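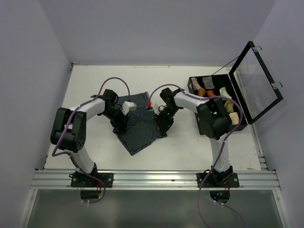
Tea towels and cleaning cloths: washing, drying and storage

A tea towel that smears glasses is usually coated, and the coating is usually fabric softener. Softener leaves a thin waxy film on cotton and linen which repels water. Leave it out of any load containing tea towels, glass cloths or microfibre. To strip an existing film, wash the cloths once at 60 degrees with washing soda and no detergent, then once more with the normal dose of powder.

New cloths

New cotton towels carry a finish from the mill and will not absorb properly until it has gone. Two hot washes are enough for most plain weaves. Waffle weaves may need more. Wash dark and striped cloths apart from white ones for the first few loads, as navy and red dyes are the most likely to run. Linen should be washed before it is hemmed or cut to size. Expect some shrinkage along the length.

Sorting

Keep three groups: cloths for dishes and glass, cloths for worktops, cloths for floors. The groups should not share a load. Coloured edging or a stitch of thread in one corner is sufficient marking. Laundry pens fade at higher temperatures and have to be renewed.

Microfibre goes in by itself. It picks up lint from cotton and holds on to it, after which it leaves streaks. Wash at 40 degrees with liquid detergent.

Stains

Tea and coffee: soak in cool water with oxygen bleach for 2 hours, then wash as usual. Chlorine bleach is not needed and shortens the life of the fibre.

Turmeric: wash, then dry outdoors in direct sun. The remaining yellow fades with light. Repeat if necessary.

Grease: work in a little washing-up liquid while the cloth is dry, leave for ten minutes, then wash hot. Wetting the cloth first dilutes the liquid and makes it less effective.

Candle wax: scrape off what will come away, then iron between sheets of brown paper, moving to a clean patch of paper as each one marks.
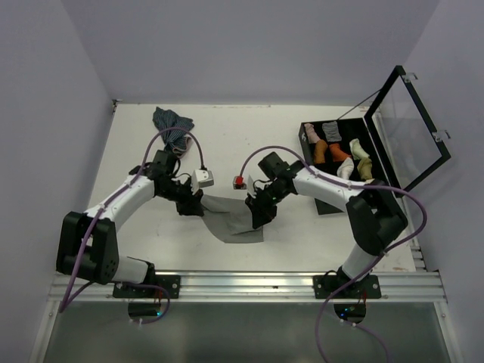

Drying and pressing

Shake each cloth hard by two corners before hanging. This removes most of the creasing, and a cloth hung square by its short edge will generally need no iron. If a pressed finish is wanted, iron linen while it is still damp. Cotton is less particular.

Tumble drying is acceptable for cotton on a medium setting. Remove it while the hems still feel slightly damp, as the hems are the last part to dry and the middle will already be done. Clean the lint filter after each load.

Folding

Fold lengthwise in thirds, then crosswise in half and in half again. The raw edges end up inside and the pile stands without leaning. For a shallow drawer, make the last fold in thirds and stand the cloths on edge. Put clean cloths at the back and take from the front, so that wear is shared across the set.

Smell

A sour smell that returns as soon as the cloth is wet means the wash has been too cool or the drum overfilled. Fill to the depth of a hand's width below the top. If the smell persists, run the machine empty at its hottest setting, wipe the door seal - the lower fold in particular - and leave the door ajar afterwards.

Reader's note

Kipchumba Lema writes that he keeps 17 cotton cloths in rotation and washes them all on Sunday. That is workable, provided used cloths are hung to dry first and not left damp in the basket.

Worn-out tea towels cut down well into floor cloths. Remove any hanging loops before cutting.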